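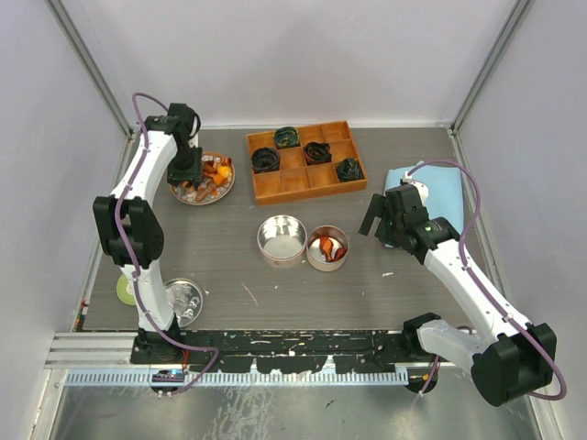 ## 3. Leftovers and the Evening Meal

Households in the Pungate survey kept a written food diary for 14 days. Each evening, one adult wrote down what was served, what was left at the end of the meal, and where the leftovers went. The choices were the refrigerator, the freezer, a pet, the compost, or the trash. A total of 264 households returned a complete diary. Diaries with more than one missing evening were left out of the analysis.

The diary form was adapted from one used by Nedelcu and Coman in Stotitz, where most respondents lived alone. We added a line for the dish the food was served from and a line for the plate it was eaten from. Both were free text. Respondents used everyday names such as "big bowl" or "the good plates," and these were coded afterward by Khurram Qureshi and Paraschiva Bălan, working separately. Where the two codes differed, Grigore Ursu made the final choice.

### 3.1 Plate Waste and Serving Waste

We treat food left on a plate and food left in a serving dish as different things. Serving waste can be put away and eaten later. Plate waste usually can't, at least in the eyes of the people who wrote the diaries. Several wrote that they would save half a pan of rice but would never save the same rice once it had been on a plate. Small amounts were the hardest to classify, as some respondents called a plate "finished" with a few bites still on it.

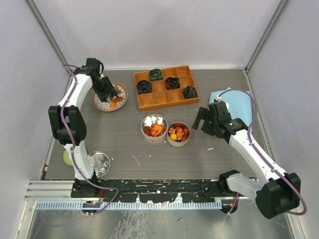

*Figure 1. Small orange food pieces on a round plate with a brown-patterned rim.*

We asked respondents to record any food left on a plate, however little. Even so, small remainders are probably underreported. In January, 10 households agreed to repeat the diary with a kitchen scale, and their weighed plate waste was higher than their earlier written entries suggested.

### 3.2 Where Food Is Set Down

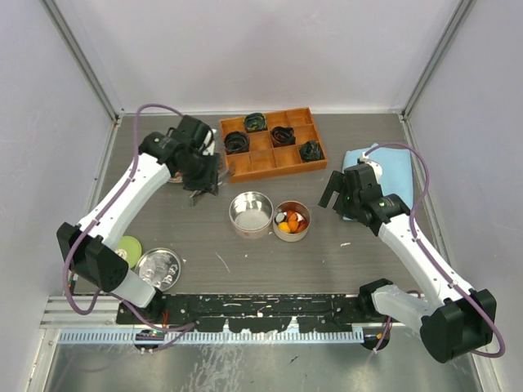
Leftovers were more likely to be saved when the meal was served in the kitchen than when it was carried to another room. Distance from the refrigerator may explain part of this, but the type of serving piece also matters. A wooden tray set on the tabletop, like the one shown here, was coded as a serving piece only if food was placed directly on it. Trays used for carrying or for holding other items were left out. Some 50 diaries mentioned a tray at least once, and most of those entries concerned bread or fruit. We didn't ask about lids or wraps, so the effect of covering food at the table can't be estimated from these data.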